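Gavier Hydraulic Styling Chair, Model 139

Salon Furniture > Styling Chairs > Hydraulic

Colours: black, slate, oat, bottle green
Base: round or square
Delivery: to salon door, or carried in and assembled (mainland only)
Guarantee: 4 years on the pump, 13 months on upholstery

Overview

The Gavier 139 is a hydraulic styling chair for cutting, colouring and blow-drying. It has a flat back that stops below the shoulder blades on most clients, so you can get to the nape and work on long hair without leaning over. The seat is wide enough for a client in a winter coat, and the arms are open underneath so that hair falls through to the floor.

We have sold the 139 from our Skarncombe showroom since the old Rikska chair was discontinued. It replaces the Rikska directly. If you have a row of Rikskas and need to change one or two, the seat heights are close enough that a mixed row does not look odd, though the arms on the Gavier sit slightly further apart.

The seat

The seat cushion is moulded foam over a steel pan. It is firm when new and softens a little in the first few weeks. Colour clients may be sitting for two or three hours, and the front edge is rolled so that it does not press behind the knee.

The cushion lifts off. Undo the two hand screws under the front edge and slide it forward. You do not need tools. Most of the hair that gets into a styling chair collects in the gap between seat and back, and with the cushion off you can brush it straight out. Replacement cushions are sold separately in all four colours. Bottle green is made to order and takes longer.

Upholstery

All four colours are in the same coated fabric. It wipes clean with warm water and a drop of washing-up liquid. Permanent tint should be wiped off straight away, as it will mark oat and slate if it is left to develop. On black and bottle green a mark is much harder to see but it is still there.

Do not use acetone, nail varnish remover, neat bleach or alcohol wipes. Alcohol wipes are the most common cause of cracked upholstery on the chairs that come back to us. They dry the surface out, first on the arm fronts and then along the seat piping, and this is not covered by the guarantee.

A clear back cover is available for salons that do a lot of colour. It slips over the top and fastens with a strap.

Pump and base

The pump is a standard locking hydraulic pump with a single foot lever. Press down to raise, hold down to lower, and lift the lever to lock the rotation. The lock holds in any position, so you can stop the chair facing the mirror or side-on.

The round base is the better choice on uneven or old tiled floors. The square base looks neater against a straight run of units but has a slightly higher edge, and some stylists catch a toe on it until they are used to it. Both are brushed steel. Brushed steel shows water spots less than polished, and it can be cleaned with a damp cloth and dried.

The pump was tested on a seat loaded and turned for 1000 cycles before the model went on sale. Chairs are supplied with the pump already filled. It does not need topping up, and the seal should not be opened.

If the seat sinks slowly under a client, the pump is worn and should be changed. A replacement can be fitted in the salon by one person with a rubber mallet and a second person to hold the seat. Instructions come with the pump, or Baptiste Jacquet in our workshop will go through it with you by telephone.

Footrest

T-shaped footrest as standard, with a ribbed tread. It is fixed to the seat and turns with it. A flat plate footrest can be ordered instead at no extra cost. The plate is easier for clients with small feet or limited movement, but it sticks out further, so allow for this if your units have a shelf or cupboard below the mirror.

Headrest

The 139 does not come with a headrest and is not intended for shaving or beard work. The back does not recline. If you offer shaves, look at the Marty barber chair on the next page, which reclines and has an adjustable headrest and a heavier base.

Spacing and floor

Before ordering a row, mark the chairs out on the floor with tape. Include the footrest, and leave room for a trolley on at least one side of each chair. Showroom visitors nearly always look at the distance from chair to mirror and forget the distance behind, where people have to get past with a basin towel on and a stylist standing with her elbows out.

The chair does not need to be bolted down. On soft vinyl or lino we suggest the clear floor disc, which spreads the weight and stops a ring forming under the base. If you do move a chair, lift it by the base and not by the arms.

Assembly

The chair comes in two boxes, one for the seat and one for the pump and base. Footrest fixings are taped inside the seat box, on the underside of the lid. Please check there before ringing us.

Bolt the pump to the base first, stand it on the floor, then lower the seat on to the piston. Sit on it firmly once to seat the taper. After the first week, turn the chair on its side and tighten the base bolts again. Then check them every March, or at any time of year that you will remember.

If you choose assembly on delivery, our fitters will unpack, build and level the chairs and take the cardboard away. They can also remove old chairs by arrangement. Tell us when ordering, as we can only take back as many as the van has room for.

Delivery and returns

Black and slate are kept in stock with the round base. Other combinations are built when ordered. We will give you a delivery date once the order is placed and ring the day before. Someone needs to be in the salon to sign.

Unused chairs in their boxes can be returned if you change your mind about the colour. Made to order chairs cannot. We send fabric swatches free of charge, and it is worth looking at these under your own lighting - oat in particular looks quite yellow under warm bulbs.

Spares and extras for this model

Seat cushion
Arm pads, pair
Hydraulic pump
Round base
Square base
T footrest
Plate footrest
Clear back cover
Clear floor disc
Base bolt set

Spares for the Rikska chair are still available while they last. Arm pads have gone. Ask Annick Fleury on the sales desk for what is left.

Trying the chair

The 139 is on the floor at Skarncombe in black with a round base and in oat with a square base. Trade customers can come in during opening hours without an appointment. If you are fitting out a whole salon, please book, and Gwenaël Besnard will set aside time to go through the layout with you. Bring a floor plan with door openings and basin positions marked on it. A rough sketch will do if the measurements are right.

Page last updated 14/10/2023. Colours on screen may differ from the fabric.

Customer comments

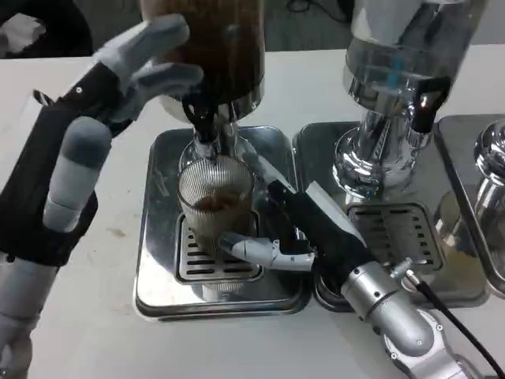

Thibault Langlois: We have had the 139 in slate with the square base since last winter. The pump is smooth and the lock has stayed tight. I would order the plate footrest next time, as several of our older clients find the T bar awkward to step over. The cushion coming off without tools is a real help at closing time. One chair had a slight rock until we tightened the base bolts as described, and it has been fine since then.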